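Notes for the lids talk, 10 August 2026

(Printed big so I can read them without glasses. Stuff in brackets is for me, don't read it out loud!)

**Start**

Hi everyone, thanks for coming in out of the heat. Ngozi Haruna asked me to do this after I went on a bit too long about food containers at the potluck in July, and she said, and I'm quoting, "save it for the group." So I saved it. You have me for 22 minutes plus questions.

Quick show of hands first. Who has a drawer or a cabinet at home where the containers live, and who is scared of it? (Wait. Let them laugh. Raise own hand.)

Okay. I had one of those for years. It was the low cabinet left of the stove, and every time I opened it a lid slid out onto my foot. I had lids from takeout soup, lids from a set my aunt gave me, lids for things that had cracked and gone in the trash back when we lived on Mohmand Street. I kept them all in case the bottoms came back, I guess.

**The big match-up**

So one Saturday I pulled everything out onto the kitchen floor and gave every bottom its lid. If it had a lid, it stayed. If it didn't, it went in a box by the door. That was the whole system, and it took most of the morning, mainly because I kept stopping to try lids that were *nearly* right. You know the ones. They go on at three corners and then the fourth pops up and you press it down and the first one pops up.

Please don't keep the nearly ones. I kept a nearly one and took lentils to work in it, and my bag still smells a little of cumin.

(Pause here. Drink water.)

What I ended up liking best were the small clear ones with a bright lid. I can see what's inside from the side, and I can spot the lid from across the kitchen. Lime green is my favorite by a mile, because nothing else I own is lime green. My husband thinks it's ugly. He also finds his lunch faster than he used to, so I'm calling that a win.
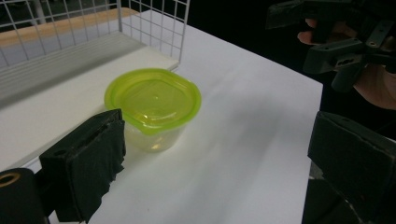

And look for a tab! I can't say this enough. If there's a little point sticking out on the rim, you get your thumb under it and up it comes. My mother has sore hands and she'll use a lid with a tab and leave the rest in the cabinet. When I'm in a store I hold the thing and open it right there in the aisle, a few times if I have to, and yes, people look at me.

**Where they go now**

I moved mine out of the low cabinet and onto a wire rack on the counter. Wire is good because I can see through it, and I don't forget what's at the back. I put a flat board at the bottom so the small stuff doesn't tip between the rods – learned that one with a spice jar.

Then I had to decide whether to store them with the lids on or off, and I know there are strong feelings in this room. (Look at Mudassar. He'll grin.) Mudassar Pirzada stacks all his bottoms in a tower with the lids standing up next to them like records, and it looks great and takes up way less space. I tried it for 5 weeks. I'm just too messy for it. By the end the lids were lying flat again and I was back to digging.

So mine are stored closed, lid on, ready to grab. It eats up shelf space, and I own fewer of them now to make up for it. I went down to 7 small ones and a couple of big ones for soup. We're a household of three and I haven't run out yet, except the week we had the plumber in and I was doing all the dishes in the bathtub.

One thing with storing them closed: let them dry all the way first. Overnight on a towel is what I do. If you snap the lid on when there's still water in the corners, you'll get a smell, and then you're washing it again before you've even used it.

**If there's time**

(Skip if we started late.)

- Tomato sauce stains. Rinse with cold water right away, then soap. I've also left one on a sunny windowsill for a couple of days and it did fade some.
- Labels. Masking tape and a marker. I bought the fancy kind once and ended up scraping it off with a butter knife.
- Lending. If you send food home with people, use a takeout tub. You'll never see it again and you won't mind.

**Wrap up**

The swap table is in the back by the coffee. Bring your orphans up, lids or bottoms, and see if anybody has the other half. Whatever's left at the end, please take your own pieces home with you, I really don't want them (I mean it this time).

Ngozi has the sign-up sheet for next month, which is freezer stuff.

(Ask for questions. Repeat the question so the back row hears it. Get Grandma's blue bowl back from the snack table before leaving!!)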